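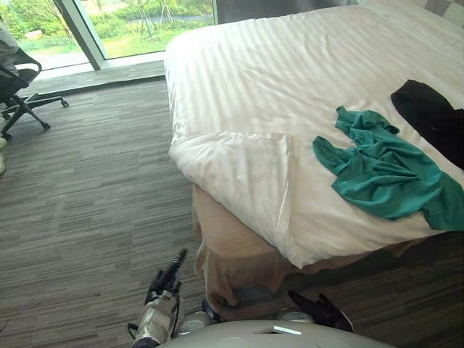

Okay, so, hello everybody! I'm Elmarie, and I'm going to talk for 27 minutes about making a bed and dealing with the clothes that end up on it. (Wait for the laugh. If no laugh, carry on.)

First point: clothes come off before you touch the duvet. I know, I know. But I did it the other way for years, flapping the covers with a shirt still on top, and then I'd be fishing it out from down by the headboard. Pick up each thing and decide – hanger, drawer or hamper. The chair is not a fourth option! Khoa argued with me on this for most of April and he still has the chair.

Second point, the duvet. Start at the pillow end, get that edge straight, then walk down to the foot and pull. 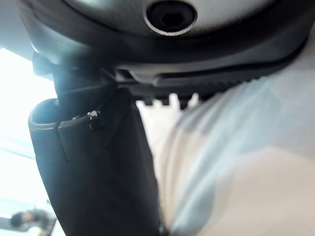 Don't smooth the middle first, you'll only push the wrinkles to the corners and have to chase them again. Two good tugs, one each side, then look at how far it hangs. If you have a bed skirt, straighten that last, and yes, you do have to bend down.

Ask the room: who makes the bed every day? Hands up. At the Votberg evening I got six hands, and one was Tiina's, who came with me.

Then the folding part – bring the shirt up from my bag, sleeves in, bottom up, done. Go slow, Vilja says I rush this bit. Water. Questions after that.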